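Why I Closed My Account on the Town Forum

Tuesday, June 22, 2021

I ran the Okley town forum with one other person for a little over six years. Last week I handed over my password and closed my own account. A few people have asked me why, and the short version going around is wrong, so I am writing down the long one.

The forum started as a place to post lost cats and road closures. When I joined there were 408 members. As of this month there are 2077, in a town where a lot of people don't use the internet for much beyond the weather. The other moderator was Tomos Gronow, who set the thing up and paid for the hosting out of his own pocket until Plostatley, the company that runs the software, moved small groups to a free plan.

We had two written rules. Don't post anyone's home address, and don't tell people to go hurt somebody. Everything else we handled case by case. For years that was fine. I deleted maybe one post a month, usually a duplicate yard sale.

Then came the school bond vote in May.

I won't go back over the bond itself. I voted for it and it lost. What matters is that the week before the vote, one member posted that the count at the Humphreys Road polling place was going to be rigged. He said he had it from somebody who worked there. He didn't name anyone and he didn't have a document. By the next morning the thread had 101 replies, and some of them named the two women who have staffed that table for as long as I have lived here.
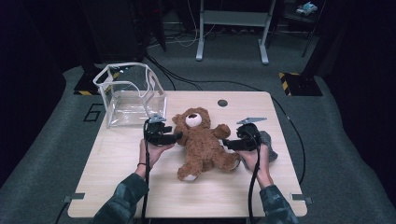
The bear on the table.

Tomos and I talked on the phone that night. He wanted to lock the thread and leave it up so people could see what had been said. I wanted it gone. Neither of our rules covered it. No address had been posted. One reply said somebody "ought to go down there and have a word with them," and we went back and forth for close to an hour over whether that was a threat. I said it was. He said that in Okley, having a word means having a word.

In the end I took down the thread myself and suspended the man who started it for two weeks. I sent him a message saying why, and I put up a short notice saying the thread had been removed for making claims about named people with nothing behind them. I did this before Tomos agreed to it. He was asleep by then. I should have waited until morning, and I have told him so.

What followed was about what you would expect. Half the members who wrote in said I was censoring the forum because I was on the other side of the vote. The other half wanted to know why I had let it sit for a day. One of the women from the polling place wrote me a short email, which I will keep private except to say that she was not happy with me either. She found out about the thread from my notice.

I hadn't thought of that. The notice didn't name her, but it told everyone who had missed the thread that there was something to go looking for, and by lunchtime screenshots of it were on a Bovport page with a much bigger membership than ours. Taking it down did not make it go away. It moved it to a place where I couldn't do anything about it.

I still think it was right to remove it. I have gone over it a lot and I come out in the same place. If somebody stands up in a restaurant and starts yelling that the waitress is a thief, the owner can ask him to leave, and he is free to keep yelling on the sidewalk. A forum run by two people on their evenings off is a lot closer to that than it is to the government.
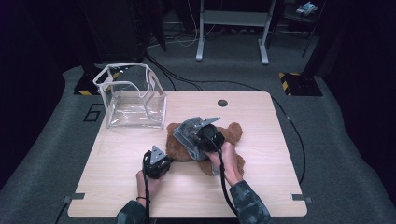 Same bear, a different moment.

What I'm less sure about is who the owner is. I was never elected to anything. I got the job when Tomos went on vacation and asked if I would watch the place, and then he came back and I just kept doing it. Members who had been there longer than me had no say in that. When one of them asked how to appeal a suspension, the true answer was that he could write to me, and I would read it, and I would decide whether I had been right -- not much of a system.

So I wrote up a proposal. Five moderators instead of two, picked by the members for one year. Any suspension longer than a day needs two of them to sign off. A log of removed posts that gives the reason but not the content. Tomos cut it down some and put it to a vote at the beginning of the month, and it passed. I said ahead of time that I wouldn't run, and I didn't.

The man I suspended is back and posting. He has not taken back what he said. The new moderators have already had one argument about him that I know of, and I'm staying out of it.

Closing my account was a separate decision. I found I was still checking the reports queue in my head, reading every thread for trouble when all I wanted was to find out when the bridge was going to reopen. If anyone hears about the bridge, my email is the same as before.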